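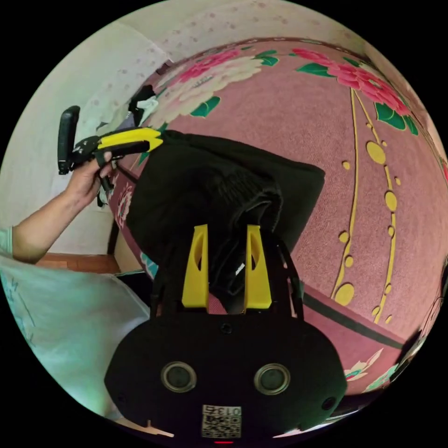 Unit 013, yellow fingers fitted, with black fabric between the jaws. Second hand gripper at left.

List: handheld-tools
Subject: Re: Finger alignment after swapping plates

On Monday, the Ustis bench wrote:

> We changed both finger plates on one of our hand grippers and now
> the tips don't close square. The left one lands first and the right
> one flexes to meet it. On thick cloth it makes no difference. On
> a single layer the cloth slides out toward the open side.
> Plates are from the Kilberg batch, same part as before. Screws are
> tight. Calibration passes. Do we shim the plate or redo the linkage?
> Also, do you recalibrate after every plate change or only when the
> opening reads wrong?

Don't shim yet. We had the same fault on two units and in both cases the plate was fine. The carrier had been pulled over when the screws were run down one at a time.

What we do now:

1. Take both plates off and wipe the seats. Any grit under the plate shows up at the tip, several times larger.
2. Refit both plates with the screws finger tight only.
3. Close the jaws on a strip of printer paper and hold the trigger. Let the plates settle against each other.
4. Snug the screws in turns, a quarter turn each, with the jaws still closed.
5. Open, close, pull the paper. It should drag the same at the top and bottom of the tip.

If it still lands on one side, swap left and right. If the fault follows the plate, the plate is bent. If it stays put, look at the linkage. Play in the rods feels like a bad plate, and we threw away 4 good ones before we worked that out.

On calibration: every plate change, no exceptions here. Passing doesn't tell you much about squareness. The routine only looks at fully open and fully closed, and a flexed finger still reads closed. Our log for the Alhassan set has 183 closures per check. Last time, 46 of those were short of the closed mark by a small amount and the check passed anyway. After the refit there were none.

For a cloth test we use something dark and loosely folded over a bed, and pick at it with both tools. A knit section is the harder part, as it stretches and hides a weak grip. Try a corner as well, with just the tips. A crooked pair will often hold a fold and drop a corner.

Two other things while you have it open. Check that the label is flat and the code scans, because the Ivura logger files the run under whatever it read last. And clean both lenses after the screws are done, not before. We got 63 clips with a thumb print on them that way.

I don't have a torque figure for the plate screws. We go by feel and mark the heads with paint. If anyone on the list has measured it, please post.

- Ivura bench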